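Bench notebook, kitchen cell, September

Started 8:40. Purpose today is to get the written rules for the kitchen cell into a state where Hooman can run a shift without phoning me. The old page on the Dasska wiki says "reset scene, check arm, go" and that's the whole of it. Three people have read it three different ways.

Went through the Grornero log before touching anything. 646 episodes on this task so far, 493 kept after review. I sorted the rejected ones by reason code and the big group is "start state not as per sheet", well ahead of missed grasps or cable snags. So most of what we throw out is lost before the arm moves. Teresa Pawłowska said the same thing in the spring and I didn't write it down properly.

Rule 1, as drafted: the reset sheet names every loose item and where it goes. Block, pot, carrot. The carrot isn't part of the task but it still has a place, on the left of the cooktop with the leafy end toward the front corner. If it has moved, put it back before the next episode. Utensils stay on the wall and don't get borrowed for other setups.

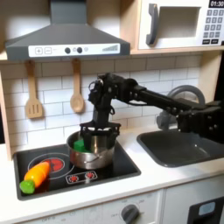 Rule 2: no hands past the counter lip while the arm is enabled. This includes "just nudging" the pot. Disable, fix, re-enable, and log it as an intervention. I've done the nudge myself so I'm not pretending this is about other people.

Rule 3: gripper speed inside the pot. Flaveck default is too fast for my liking once the fingers are below the rim. Set the slow zone to start above the rim with a bit of margin, and leave it there for both approach and retreat. Checked the config after saving and it had kept the old value, so: save, reload, read it back. Added that to the sheet as its own line.

Rule 4: labelling. A block that ends up standing on the cooktop beside the pot is not "in pot", however close it is. Reviewers have been splitting on this. New wording is that the block must be inside the rim with the fingers open and clear. Anything else gets "not placed" and a note. Hooman wanted a "near miss" code. I said no for now — we'd have to go back and relabel, and I don't want two schemes in one set.

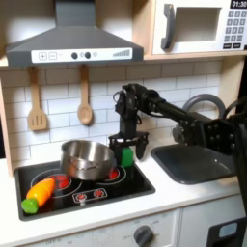 Rule 5: stop conditions. Stop for cable contact with the faucet, any joint fault, or the pot moving off its mark. Don't stop for an ugly grasp. Let it run and label it.

Wrote it all up as a draft and counted 18 lines on the sheet. Too many, people will skip. Cut to 11 by moving the config checks to the start-of-day page, where they belong.

To do:
Send draft to Teresa for comments on rule 4.
Ask the Talebi people what margin they use over a rim.
Tape marks for the pot, thinner tape than last time.
Fix wiki page, delete the old one so it stops turning up in search.

Left the slow zone on. Sheet is clipped beside the estop.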